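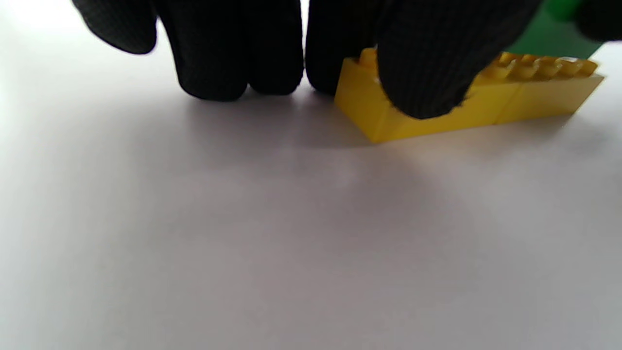
Brombridge, June

Brombridge Pet Keepers Board > Small Animals > Guinea pig stopped eating pellets after food change

cavyshelf
Posted 7:12 pm
I have two female guinea pigs, both four years old. The store where I buy their food stopped carrying Tririk pellets, so I switched them to Otine. I didn't mix the two, I just ran out of one and opened the other. One pig eats it fine. The other sniffs the bowl and walks off. She still eats hay and her greens, she drinks, and her droppings look normal. It has been 4 days. Should I go back to the old food or wait her out?

mudroom_hens
Posted 7:40 pm
If she is eating hay I wouldn't panic. Hay is most of the diet anyway. Mine went off pellets for a while when I changed brands and came back to them on their own. I'd leave a small amount in the bowl and change it every day so it doesn't go stale.

pellet_skeptic
Posted 7:58 pm
I'd go further and drop the pellets for good. Mine get hay, grass and vegetables and nothing out of a bag. They are healthy and the vet is happy with their teeth.

tansy_and_co
Posted 8:21 pm
I don't agree with that as general advice. Guinea pigs can't make their own vitamin C, and pellets are an easy way to cover part of it. You can do it with vegetables, but you have to know what you are feeding and keep it up all winter. Somebody who just asked about a brand change probably shouldn't start there.

To the original poster: order a bag of the old food if you can and mix it. Mostly old with a little new, then move the balance over a couple of weeks. Also weigh her. Kitchen scale, same time every day, write it down.

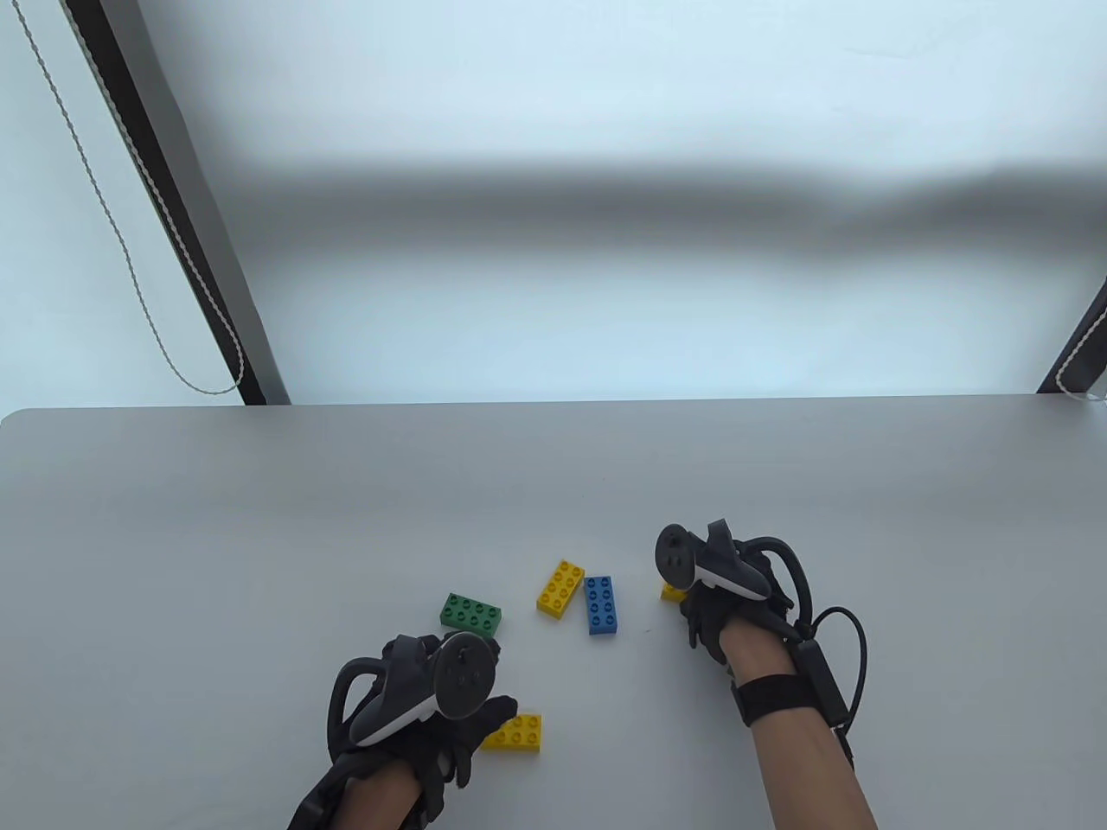
oldbarn_lops
Posted 8:35 pm
How much weight can she lose before it's a problem?

tansy_and_co
Posted 8:49 pm
A few grams up or down from day to day is normal. My vet told me to call at 100 grams down, and to call sooner if the pig stops eating hay or there are fewer droppings. A pig that isn't eating anything needs to be seen the same day.

cavyshelf
Posted 9:05 pm
I don't have an old weight to compare to, but I'll weigh both of them tonight. Shaikh Feed out on the county road might still have Tririk. I'll call when they open at 10.

pellet_skeptic
Posted 9:11 pm
I never said to stop overnight. I said pellets aren't required, and they aren't. Bell pepper every day takes care of the vitamin C. People overfeed pellets and end up with fat pigs.

tansy_and_co
Posted 9:26 pm
Overfeeding is a fair point. It's a separate question from whether this pig should be eating any.

mudroom_hens
Posted 9:30 pm
Can we not do the pellet argument again. The last one ran to 104 replies and got locked.

oldbarn_lops
Posted 9:44 pm
Check the date on the Otine bag too. I got one from a discount bin that smelled like old cooking oil and my rabbits wouldn't touch it. The next bag was fine. If one of your pigs is eating it then it probably isn't that, but some of them are fussier than others.

cavyshelf
Posted 11:02 am
Update. Shaikh had two small bags of Tririk and I bought both. I put a spoonful in the bowl and she ate all of it right away, so her teeth seem okay. The Otine is in date and smells like hay to me. The two kinds do look different. The old ones are short and crumbly, and the new ones are longer and a lot harder.

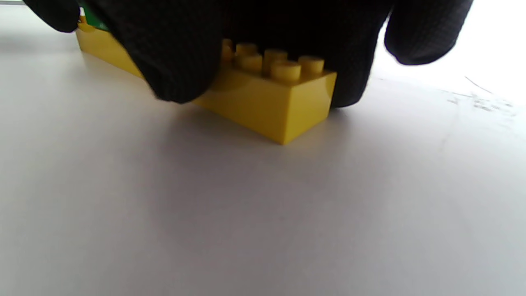
I tried snapping a few of the new ones in half before mixing them in, and she ate some of those and left the whole ones. So it may be the size she doesn't like more than the taste. I'm going to keep breaking them up while I mix and see how it goes. Both pigs are on the kitchen scale every morning now and I have a sheet on the fridge.

tansy_and_co
Posted 11:30 am
Good. I'd still mention it at her next checkup. Trouble with hard food can be an early sign of a tooth problem, even when hay goes down fine.

pellet_skeptic
Posted 11:52 am
Agree with that part. Ask them to look at the back teeth as well as the front.

cavyshelf
Posted 12:15 pm
Will do. She is due for a nail trim anyway, so I'll have them look then.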